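Chapter 3
Small Press Comics and How They Reach Readers

A small press comic is often made by one person, who writes, draws and also carries the boxes. Kaja Rimkutė printed 1,000 copies of her first book, Tindale, and sold 158 of them at one fair.
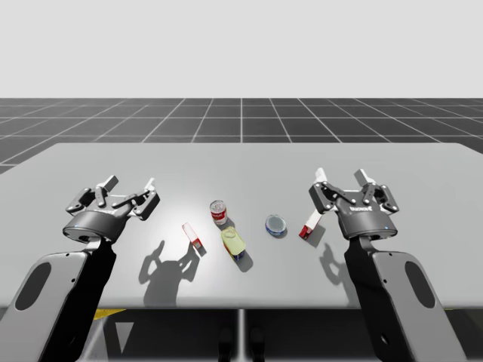 The rest went by post, and this took her much longer - shops ordered only a few copies each time.
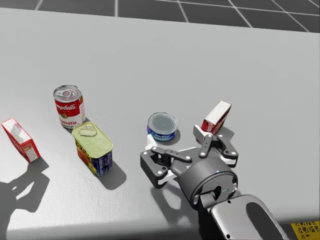 In this chapter we look at printing costs, fair tables and shop discounts. Readers who do not know the word "tearsheet" should first read page 44.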